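Vuvmont Early Numbers Project
Progress report to the Timus Fund, covering the spring and summer terms

Prepared by Aoi Yokoyama, project lead

The grant pays for a weekly maths session for four- and five-year-olds at 11 nurseries and infant classes, and for the training of the staff who run them. This report covers the second and third terms of the first year. The sessions use counting, sorting and simple measuring with everyday objects and plain coloured blocks.

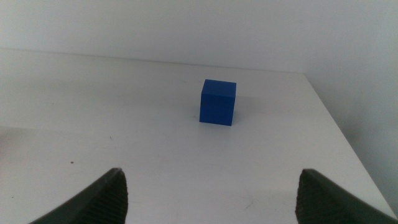
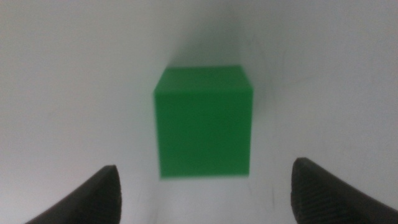

Blue and green blocks.

All 11 settings are now running sessions. At the time of the last report two had not started, one through staff sickness and one through building work. Both began after the half-term break and have kept to the timetable. The Shimada Road nursery moved its session from the afternoon to 9.30 in the morning and attendance there has gone up. We have suggested the same change to two others, but their halls are in use until lunch.

Children taking part. The register stands at 136 children. Our target for the end of the first year was 140, so we are slightly short. Three families moved away in the spring and one infant class was smaller than the school had expected. Emiliano Leiva is talking to the school about opening the session to its reception children in September, which would bring us over the target.

Staff training. Rin Honda ran four training afternoons. The first two dealt with how children learn to count a set without missing anything or counting it twice. The third was on comparing lengths and the fourth on the words adults use, such as "more", "fewer" and "the same as". Staff asked for more time on the last of these, and we will repeat it in the autumn. The written notes from the first afternoon were too long and have been cut to two pages.

Assessment. Each child is seen on their own for a few minutes at the start and end of the year. Shigeru Oda has finished the second round at eight settings, with three still to do. He has asked that we leave the results out of this report until all are in, and I agree with him. One early point for the record: the question on sharing seven items between two people confused most of the younger children and several of the adults, and has been dropped from next year's sheet.

Home packs. Families can borrow a pack with a set of cards, a tape measure and a booklet of games. We have lent 70 so far. Returns have been slow, and nine packs are overdue. The booklet is in English only and two settings have asked for other languages. We have had one quote for translation, from Huder, at 740 pounds for three languages. This was not in the original budget. We would like to pay for it from the underspend on travel and ask for your agreement.

Spending. Apart from travel, all lines are within the sums agreed. Room hire will go up at one setting from the autumn – the new rate has not been confirmed. A full statement will follow with the year-end report.

Next term. We plan to finish the assessments, repeat the training afternoon on words and bring in a short guide for parent helpers. Asuka Sekiguchi will take over the bookings and should be copied into any letters about dates.

Comments (3)

Parent, Shimada Road
My son loves the tape measure and has now measured the cat. We do still have the pack, sorry, will bring it back after the holidays.

L.
Will the parent helper guide be online as well as on paper? I can't get to the nursery in the day.

Aoi Yokoyama
Yes, it will be both. Paper copies will be with the settings first.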